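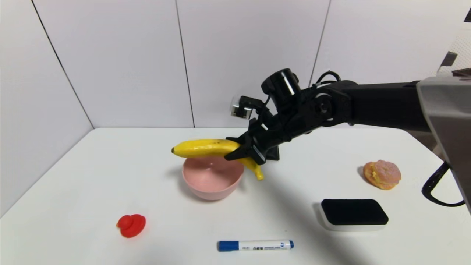 Bench arm tips: cables, grip and first runs

Leave a loose loop of cable at the base and at each joint. Swing the arm by hand through its full travel before powering up, and tie the cable down only where it never pulls tight.

Mark the home position on the bench with a bit of coloured tape. Ours at the Dimwood workshop shifted 3 mm after a Wednesday clean-up and every saved pick was off.

Start with light, soft things. A banana over a bowl is a good first pick – long enough to grab in the middle, and it bruises if you've set the grip too hard. Drop the closing force until it just holds, then run the move 100 times at low speed.

Check the bracket bolts after 200 cycles. A dab of thread locker on the camera mount saves doing it again.

Wipe the tabletop down with a damp cloth. Grit gets into the finger pads.

12 comments · 31 shares

Related tips
Re-felting a drawer liner
Labelling offcuts by colour
Quieter castors for a rolling bench

We use cookies to remember your settings. Accept | Manage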